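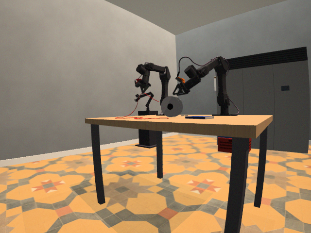 Why does a wide wooden tabletop crack when it sits in a perfectly dry, well-kept house?

The dry house is the trouble. Wood gives up moisture to dry air and shrinks across the grain, and if the top is held rigidly to whatever is under it, it can't shrink, so it splits.

Wood Movement, Session 3
Furniture for People Who Already Own Clamps
Instructor: Sibel Erdem
Preltley Evening School, Room 412

Please read before class. Last term I asked people to read before class and we spent the evening looking at the diagram on the board while I drew it again, larger.

What moves and what doesn't

A board is a bundle of long tubes. When the tree was standing, the tubes were full of water. Some of that water sat loose in the hollow part of each tube, and some was soaked into the walls. The loose water leaves first, and the board gets lighter without changing size. Once the walls begin to dry, the board begins to shrink, and it will go on shrinking and swelling with the air for as long as it exists. The tree being dead makes no difference to this.

Three directions matter:

Along the length. Almost nothing happens. You can ignore it in ordinary furniture.

Across the growth rings, from the heart of the tree toward the bark. Some movement.

Around the growth rings, following the curve. Roughly twice as much as the previous one, depending on the species.

Because the last two are unequal, a flat-sawn board tends to cup as it dries, and a square leg cut with its rings running corner to corner can turn into a diamond. If you have ever planed a leg square in October and found it out of square in spring, your square is fine. Put it down.

Flat-sawn and quartersawn

Flat-sawn boards are cut so the rings run more or less side to side when you look at the end. They show the big cathedral pattern on the face that customers like. They also move the most in width. Quartersawn boards have the rings standing up, move less, stay flatter, and cost more, and in oak they show the silvery flecks that make people stroke the table and ask what you put on it.

Look at the end of the board before you buy. The yard at Flutus paints the ends of its stock, which slows drying and prevents splits, and also hides exactly what you came to see. Bring a block plane and ask first. They are used to us.

The tabletop problem

A top glued up from several boards, all with the grain running the same way, behaves as one wide board. The glue lines do not slow it down. Good, sound joints simply mean that all the movement shows up at the outside edges.

Under the top there is usually a frame of rails, also called aprons. The end rails run across the width of the top, so their own grain runs across it too, and along their length they do not move. The top above them does. Fasten one firmly to the other at both edges and you have set up an argument that the top will lose, loudly, some evening in January.

Ways to hold a top on and still let it move:

Buttons. Small L-shaped wooden blocks, screwed to the underside of the top, with a tongue sitting in a slot in the rail. Leave a gap on the end rails so the button has somewhere to go. Cheap, old, and satisfying to make until you reach the last few.

Figure-eight fasteners. One ring screws into the rail, the other into the top, and the whole thing pivots. The recess must be a little wider than the fastener or it will not pivot, and you will have bought a very small clamp.

Slotted screw holes. Drill the hole, lengthen it across the direction of the top's grain, use a washer. Tighten until snug and then stop. The person who keeps turning is the person whose table comes back.

Glue. See January, above.

Decide where the top should stay put. For a dining table, fix it at the middle of each end rail and let both sides travel. For a desk that sits against a wall, fix it at the front so the visible edge stays lined up and the rear does the wandering.

Breadboard ends

A breadboard end is a strip fitted across the end of a top with its grain at right angles to the main boards. It keeps the top flat. It will also sit a hair proud of the sides in one season and a hair short in the other. This is correct. Clients will call about it anyway, so tell them on delivery, and then again when they call.

Glue the middle of the joint only. The outer pegs go through the tongue in holes that have been lengthened sideways, so the tongue can slide past them. I keep a Clinmont sideboard end in the cupboard that was glued along its full width. We will pass it around. Mind the crack, you can get a finger in it.

Frame and panel

The old answer to all of this was to stop making wide things solid. Surround a panel with a narrow frame, let the panel float in a groove, and most of the movement happens out of sight. I have slides of a country chest with the date 1788 cut into the front. Its panels still slide in their grooves when you push them with a thumb. Its lid, which is one wide plank nailed to battens, has split from end to end and been mended 2 times, the second time worse than the first.

If you stain a panel, stain it before assembly. Otherwise the first dry winter draws a pale stripe of bare wood out of the groove on each side, and it looks like the door is wearing a short sleeve.

Does finish help?

A little, and mostly with timing. Oil slows moisture hardly at all. Varnish and shellac slow it more. All of them let it through eventually. What matters is treating both faces the same way: a top with five coats above and bare wood below takes in moisture from one side and cups. The underside can be ugly, so long as it has been coated.

For next session

Bring one offcut, flat-sawn, as wide as you can manage. Measure the width across the grain and write it on the board in pencil, with the date. Leave it near a radiator or in a bathroom, your choice. We measure again at the end of the course.

Those working on the Duman side table: do not glue the top on over the break. You know who you are, and so does the table.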